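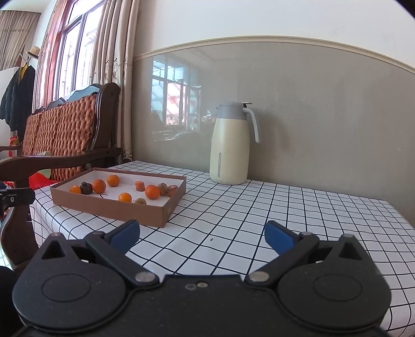 Norlow, 3 de dezembro de 2019

Lenni Leinonen comprou a carrinha em agosto, com 1.146 quilómetros no conta-quilómetros e o plástico ainda colado à soleira da porta do passageiro. O primeiro dono ficara com ela pouco tempo. Precisava de sete lugares, escolheu cinco, e devolveu-a ao concessionário Girard antes de chegar a primeira revisão. Leinonen pagou menos do que pagaria por uma nova e não teve de esperar pela fábrica.

O mercado dos seminovos vive de histórias como esta. São automóveis com poucos meses de matrícula, vindos de demonstração, de frotas de aluguer ou de compradores que mudaram de ideias, e ocupam hoje uma parte visível dos parques à saída de Norlow. Na Girard estão na primeira fila, virados para a estrada. Na Enotport, do outro lado da rotunda, partilham o espaço com os usados mais antigos e só se distinguem pela etiqueta verde no para-brisas.

Géza Balogh trabalha na Enotport há muitos anos e passa boa parte do dia a responder à mesma pergunta: porque é que um carro quase novo está à venda. Costuma mostrar o documento de origem antes de abrir a porta ao cliente. «Se veio de aluguer, digo que veio de aluguer. Há quem se vá embora logo, e há quem queira saber o preço», conta.

Os carros de aluguer têm má fama e Balogh acha-a exagerada, embora não por inteiro. A manutenção é feita nos prazos, porque as empresas a isso obrigam, mas os interiores sofrem. Bancos riscados por malas, forros da bagageira soltos, jantes com marcas de passeio. Nos carros de demonstração o desgaste é outro: muitas viagens curtas, motores que raramente aquecem como deve ser, embraiagens usadas por condutores que nunca tinham pegado naquele modelo.

A bateria de arranque é um ponto que passa despercebido. Um automóvel parado semanas num parque, com o alarme ligado e alguém a abrir a porta de vez em quando, descarrega. Leinonen teve esse problema na segunda semana. A Girard trocou a bateria sem cobrar, mas ele perdeu uma manhã de trabalho à espera do reboque.

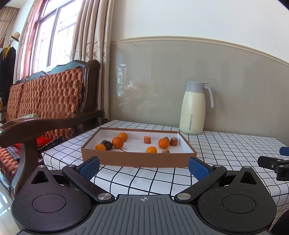
Convém também olhar para a garantia com atenção. O prazo do fabricante conta, em regra, a partir da primeira matrícula e não do dia em que o segundo dono assina o contrato. Quem compra um carro com oito meses de matrícula já perdeu oito meses de cobertura. Alguns concessionários compensam a diferença com uma extensão própria, que pode ter condições diferentes da original – oficinas obrigatórias, peças excluídas, um limite de quilómetros por ano. Na Enotport, a extensão cobre motor e caixa durante 2 anos, mas deixa de fora o ecrã central e as câmaras de estacionamento.

O financiamento segue uma lógica parecida. As campanhas de taxa reduzida aplicam-se quase sempre a viaturas novas, e um seminovo entra na tabela dos usados, com juros mais altos. Numa compra a prestações, a poupança no preço pode desaparecer ao fim do contrato. Balogh aconselha os clientes a pedirem as duas simulações por escrito e a compararem o total a pagar, com comissões incluídas. A mensalidade isolada diz pouco.

Quanto ao teste de estrada, os dois concessionários têm práticas diferentes. A Girard marca saídas de 30 minutos, com um vendedor ao lado e um percurso fixo que inclui um troço da via rápida até Skorkport. A Enotport deixa o cliente escolher o caminho, desde que fique com a carta de condução fotocopiada ao balcão. Leinonen fez o percurso da Girard e pediu para o repetir com a cadeira da filha montada atrás. Descobriu assim que o banco da frente, na posição em que conduz, quase tocava na cadeira. Acabou por instalá-la do lado direito.

Viu 3 carros antes de decidir. O primeiro tinha um para-choques repintado que o anúncio não mencionava, o segundo foi vendido enquanto ele pensava. Da carrinha gosta da bagageira e do consumo em estrada. Queixa-se dos comandos do ar condicionado, metidos num menu do ecrã, e do ruído dos pneus acima dos cem à hora. Já pediu orçamento para outros, mas só os troca depois do inverno.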